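Grasp detections on flexible pouches rejected by the planner
Posted by Vesela Petkov

Our group is preparing a shelf-restocking policy with the Drulgate planner, release 3. The training demonstrations cover liquid detergent pouches standing side by side in a single row. Of 100 grasp candidates proposed by perception, 46 are rejected by the planner as being in collision with a neighboring pouch.

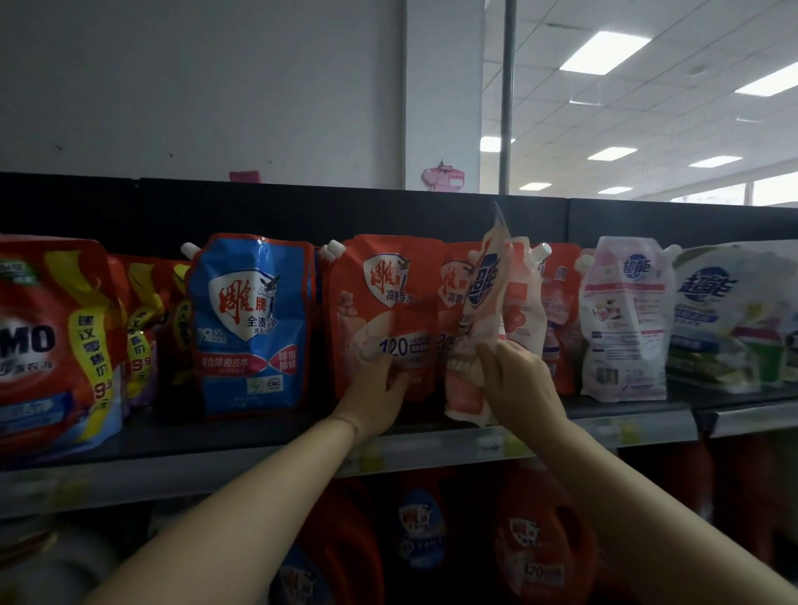 The rejections occur with the default collision margin and with segmentation masks enabled. Please advise whether the margin should be reduced or the object model replaced.

Soon-im Ji
The margin should be left as it is. Drulgate treats every mask as a rigid box, and a pouch changes shape as soon as it is tilted. Set the neighboring objects to the soft contact class and permit contact during the lift phase only. The planner will then accept a grasp near the top corner - provided that the approach is from above.

Ro-un Woo
We just raised the point limit to 2000 and it was better. Did not check why.

Hae-won Ki
The setting described by Soon-im Ji is correct for release 3. Please note that the contact class is read at startup, so the planner must be restarted after the change. Overlapping packages of the same design may also be merged into one mask. Those masks should be reviewed before the log is replayed.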